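Rastia – node image cache for small clusters

August 2, 2026
Mehwish Warraich

Rastia keeps a local copy of container images on each worker node and serves them to the kubelet over a loopback port. It was written for Drulham, where 21 nodes share one slow uplink. It does not replace a registry.

## Requirements

- Linux nodes with containerd
- 4 GB of free disk per node, more if images are large
- A reachable upstream registry

## Install

1. Copy `rastia.yaml.sample` to `rastia.yaml` and set `upstream`.
2. Apply the manifests in `deploy/`. The daemon set starts one pod per node.
3. Add the loopback mirror to the containerd config and restart containerd.
4. Run `rastia check` on any node. It prints the upstream address and the cache path.
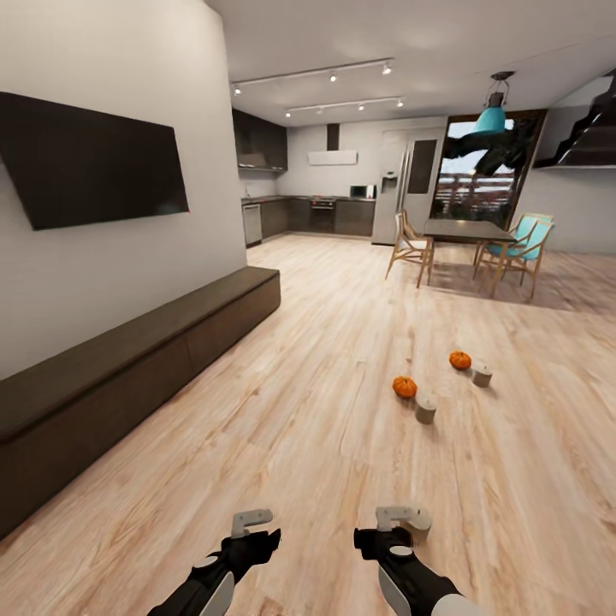
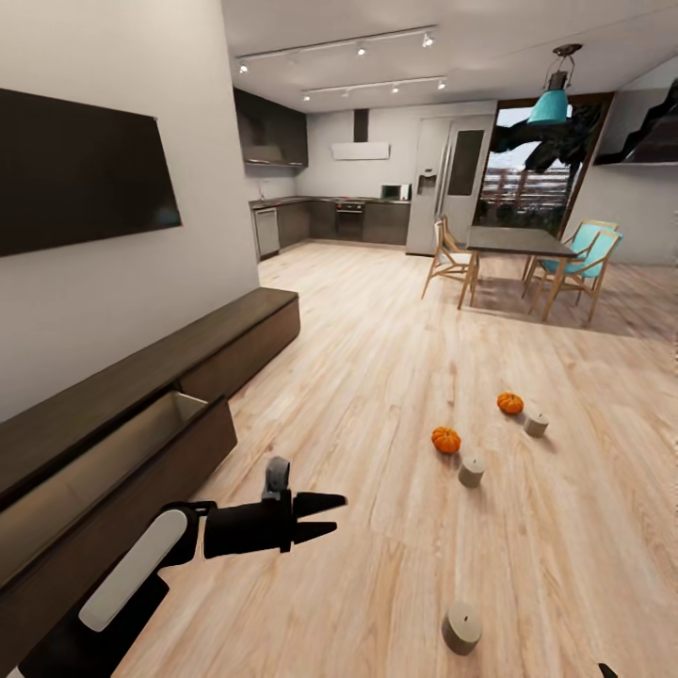 ## Configuration

`upstream` – registry address, no trailing slash.

`ttl` – seconds before a tag is looked up again. Default 600. Digests are never looked up twice.

`max_layers` – upper limit on cached layers. Default 498, a leftover from the old index format. Changing it requires an empty cache directory.

`evict` – `lru` or `none`. With `none`, a full disk makes pulls fall through to upstream.

## Known issues

- Tags that contain a plus sign are cached under the wrong key.
- Clock drift between nodes shortens the effective `ttl`.
- The Colleswood branch still uses the December config layout. Do not mix its manifests with these.

## Maintainers

Mehwish Warraich (daemon), Angus Maihi (manifests and packaging). Send patches against `main` – one change per patch.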